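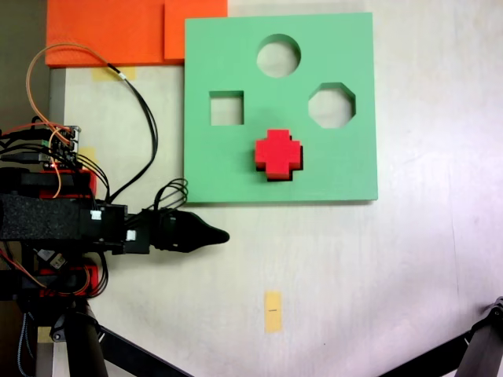

Imogen Stirton
Toys and Play Editor

I've a soft spot for a foam shape sorter, and the mint-green board with the red cross has won me over completely. No lid, no bucket, no tinny song when you get one right – just a flat square with a circle, a square and an octagon cut out of it. (An octagon! I was well into school before I met one of those.)

Wooden sorters are lovely until one gets thrown at the telly. Foam just bounces, and it's quiet, so I can drink my tea. The cross is the one my lot always struggled with at our Karras playgroup, because it has to be turned just so, and they'd plonk it on top and look terribly pleased.

We've got about 70 toys in the cupboard there and I'd happily swap half of them for another board like it, preferably before the Easter rush.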